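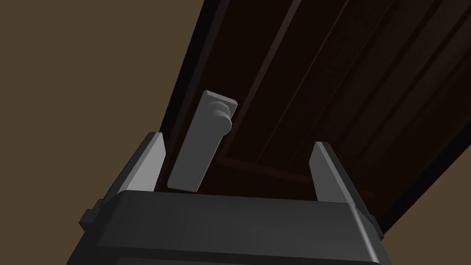
Tullbridge says its door-opening cell now needs only 6 minutes of setup before a shift, down from 19. The saving comes from checking the gripper against a simulated lever handle first, then copying the finger opening and approach angle to the real arm.

Maybe. The firm counts 2,326 simulated grasps since August but won't say how many were repeated on hardware. Iida Rautiainen, who services the cell, still checks finger alignment by hand every 100 cycles -- a job the 6 minutes leaves out. "The model doesn't have worn pads," she said. Tullbridge gave no date for hardware results.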